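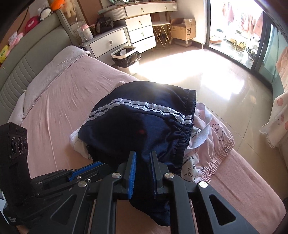 Right-hand tool in front, left-hand one coming in behind it, navy pants between the jaws.

7 Dec 2020
Filed under: Bench Notes / Grippers / Upkeep
6 min read

Iter pair, pads and pivots. Writing this up while my fingers still smell of isopropyl, because the last time I left it until the following week I couldn't remember which washers had gone back where and had to pull the whole left tool apart again to find out.

First thing, the state of play. Both tools are on the blue ribbed pads now. The right one has had its linkage fully stripped, cleaned and put back together. The left one has new pads and a wipe down and that's all it's had, so please don't look at the label on the case and think the pair's been done. I've put tape on the left handle that says PADS ONLY in case this page doesn't get read.

What started it was the slop. I'd been noticing for a while that the right jaws felt a bit vague on thin stuff. Thick things were fine – towels, jumpers, anything with some body to it. But you'd go for a single layer of something slippery and the tips would meet, then shift sideways a smidge as the load came on, and the fabric would walk out of the corner of the grip. On the dark navy pants it was really obvious. That cloth's a bit shiny and doesn't give you much to hang on to, and the ruffled stripes down the side make it worse in one way, as they're a lovely easy thing to grab, so you think the grip is good and then you try the plain bit next to them and it isn't.

I blamed the pads, naturally. Everyone always blames the pads. Swapped them, and it was better for maybe an hour of use and then I could feel it again. So, linkage.

If you hold the right tool with the jaws pointing away and look at the pivots, there are four round silver screws facing you: one beside each jaw and one out on each outer arm. The two beside the jaws were fine. The outer right one was loose enough that I could turn it with a fingernail, which gave me a nasty moment, and the outer left one was tight but had been done up on a bit of grit and was binding at one point in the travel. So one side was floppy, the other was sticky, and the jaws were closing a hair off centre with the sticky side arriving late. No wonder it felt vague!

The strip-down, in the order I did it, for whoever's next:

Trigger released, jaws fully open, tool flat on the green mat with the pads up. Take a photo before touching anything. I put the screws into an egg carton in the same layout as on the tool, which looks daft and works a treat. Outer arms come off first, then the jaws. If you do the jaws first the return spring in the handle has a go at you and you'll be under the bench looking for a washer with your phone torch.

There's lint in everything. I shouldn't be surprised, given that this pair does nothing all day except clothes, but I was surprised by where it had got to. Each outer arm has a triangular recess in it down where it flares, and I'd have bet on those being the fluff traps. They were fairly clean. The mess was in behind the pivots, a sort of grey felt disc packed around each screw like a second washer that somebody had designed in. Tweezers, then a dry brush, then isopropyl on a cotton bud. Don't use the air gun, it just drives the fluff further up the handle.

On the left tool there's a bright little screw near the middle of the linkage and another on the jaw joint that always look newer than their neighbours, and I've now checked the sheet: both were replaced in September after the Prunton trip, when it came back rattling. Same thread as the others, different finish. They aren't a different part, so don't go hunting for a special driver.

Threadlocker. The old notes say none on the pivots, and I've gone against that. A pivot needs to turn, sure, but it's the shoulder of the screw that the arm turns on, and the thread can be locked without the joint knowing a thing about it. One tiny dot of the low-strength stuff on the last couple of threads, wipe the excess, wind it in until it just seats, then leave it alone overnight. I know there'll be grumbling. The right tool's got it and the left tool hasn't, so we'll have a comparison whether we like it or not, and if the right one seizes I'll buy the biscuits.

Pads next. We've had two sorts in the drawer since the move to Lindside and they're not interchangeable, though they look it. The Dubey ones are the ribbed blue ones. The others are smooth, a touch thicker, and if you fit a smooth one opposite a ribbed one the jaws stop parallel about when you'd want them to be doing some work. Ribbed both sides, ribs running the same way on both faces. Check the ribs with the jaws nearly shut and a lamp behind them, and if you see wedges of light you've got one in crooked.

Colour is no guide at all, by the way. The inside of one jaw can look bright blue and the other nearly navy just from how the sun's falling on them, and I spent a silly few minutes thinking I'd fitted an odd pair. Same bag, same batch. Feel them with your thumb.

Gluing: clean the jaw face back to bare, thin smear, press the pad on and close the jaws onto a bit of baking paper. Clamp lightly. I left mine 52 minutes, which is a stupid number and is only what it came to after lunch and a phone call. It held fine.

Then the zero. Since the pads are a bit different in thickness from the worn ones, the fully closed position moves, and the reading drifts with it. Close on nothing, read, open, repeat. I got 272 on the right tool, three goes in a row, same number each time, and it used to wander all over the shop. That made me very happy and I may have said something out loud to the bench. Left tool I haven't zeroed yet. It needs doing before it's used for anything that matters, and with the linkage still full of felt I'd expect it to want doing again afterwards anyway.

The lens block on the left one – the black box with the row of three round lenses – got a lens cloth and nothing else. Leave it on its mount. I've been tempted to take it off to get at the linkage behind and it's just not worth it, as you then have to redo the alignment and that's an arvo gone. You can get a brush in past it if you turn the tool over. Keep the isopropyl away from the lettering above the lenses, it's faint enough already.

Back over to the bed for the trial, with the laundry as it came. I wanted dark cloth in strong light, as the sun through the balcony door is about as rude as lighting gets in that room and the right tool's worst grips were always on something nearly black. The waistband's a good spot to practise on. It's gathered elastic and all the puckers fan out from it, so there's plenty to catch, and if you can't hold that you've got bigger problems than pads. The plain stretch below the stripes is the proper test. Single layer, tips only, slow close.

Things I liked: the tips meet together now, both sides at once. No sideways shuffle as the load comes on. The click in the travel's gone.

Things I didn't: the return is a bit lazy from fully shut. Might be the fresh joints needing a few hundred cycles, might be me having overtightened one. I'll back the outer left off an eighth of a turn if it's still doing it and see. Also, working both tools over the same garment at once, I keep bringing the left one in too low and behind, so its jaws end up half hidden by the right tool. That's a habit of mine more than a fault in the kit, though a slightly higher hand would fix it. And there was the light pink cartoon-print thing sitting underneath the navy on one side, with its own gathered edge, and you do have to watch you're not pinching the bottom layer as well when you go for the top one. The new ribs are keen! The worn pads would've slid over it.

Spares, as of now: 3 sets of ribbed pads in the drawer, plenty of the silver screws, and the washers are low. I've put washers on the list. The smooth pads have gone in a separate bag with a knot in it, and I'd rather they stayed there.

Still to do:

Left tool strip and clean, same order as above.
Zero the left, then zero the right again next to it so they're done on the same day.
Ask Dubey whether the pads come without the backing film, it takes longer to peel than to glue.
New egg carton. Someone's put eggs in the old one.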